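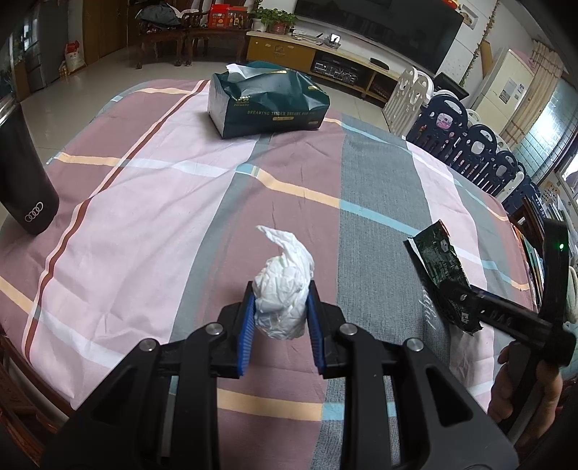
Trash day moved in Skivdale this month and the notice was easy to miss, so I'm putting what I know in one thread.

1. Pickup on the east side of the river is now Tuesday. West side stays on Friday. If you live on Clullow Street you are split down the middle: even numbers Tuesday, odd numbers Friday. I called to check and that is correct.

2. The truck comes earlier than it used to. Mine was emptied at 6:20 this week. Put the cart out the night before.

3. Carts go at the curb with the lid opening toward the street. Leave an arm's length between the two carts. Danish Butt on our block had his skipped because they were touching.

4. Snow is coming and they won't climb a bank to get a cart. Dig a spot for it. Don't put it in the road, the plow will take it.

5. Now recycling, where most of the questions are. The rules changed on December 1 along with the days.

6. Paper and cardboard: yes. Flatten the boxes. Tape can stay on. Pizza boxes are fine if you tear off the greasy half and throw that half out.

7. Tissues, napkins and paper towels: no, clean or used. The fibers are too short to make new paper from. They go in the trash, or in the food scraps bucket if you have one.

8. Chip bags, candy wrappers, granola bar wrappers: no. Most of them are plastic bonded to a very thin metal layer and the plant can't separate the two. The recycling symbol on a wrapper doesn't change this. Trash.

9. The test I use for foil is to crumple it in my fist. If it stays in a ball it's foil and can go in recycling once it's clean. If it springs open it's film.

10. Plastic bottles, jugs and tubs: yes, rinsed, caps on. Black plastic takeout trays: no. The sorting line reads the color badly and they end up in the landfill.

11. Plastic bags: no, and don't bag your recycling either. Dump it in loose. Tahira Soomro asked if paper grocery sacks are OK for holding it. Yes, paper is fine.

12. Glass is the big change. It no longer goes in the cart. There are 2 drop-off points, one behind the library and one at the Fluvell parking lot on the hardware store side. All colors go in the same container. Take corks out, leave labels on.

13. The Fluvell one was full when I went on Sunday. The library one had room. Please don't leave bottles on the ground next to it.

14. Food scraps. The town bought 50 countertop buckets for the first round and they're gone. There is a waiting list at the town office. You can use any container with a lid at home and empty it at the green bin by the fire station.

15. Meat and bones are allowed in the green bin. They are not a good idea in a backyard pile, so this is the better place for them. No "compostable" forks or cups. They don't break down in time.

16. Shazia Siddiqui asked about tea bags. The paper ones are OK. The silky pyramid ones are usually plastic, so open them and dump the leaves.

17. Christmas trees will be picked up the first two weeks of January on your regular day. No stands, no lights, no bags. Tinsel has to come off. If it's over six feet, cut it in half.

18. Wrapping paper: plain paper yes. Anything with glitter or a shiny finish no. Ribbon and bows no. I save the bows in a shoebox and we've had some of them for years.

19. Batteries never go in either cart. Small ones can be dropped at the front desk of the town office. For rechargeable ones put a piece of tape over the contacts first. Car batteries go back to the parts store.

20. Why all this matters to your wallet: the hauler charges the town extra when a load is too dirty. The last rejected load cost $1,733. That comes out of the same budget as the sidewalks.

21. A few people asked if they can get a smaller trash cart and pay less. Yes. Ask for the 35 gallon one. We switched in the fall and it's enough for three of us, mostly because of the food scraps bucket.

22. Correction to number 3. Babar Bugti tells me the lid should open toward the street but the handle faces your house. Same thing, but his way of saying it is clearer.

23. The town office is open until 4:30 on weekdays and closed for lunch from 12 to 1. They do answer the phone. The page on the website still shows the old schedule, so don't go by that.

24. If your cart was missed, report it the same day. After that they count it as not put out. Leave the cart at the curb and they'll come back for it the next morning.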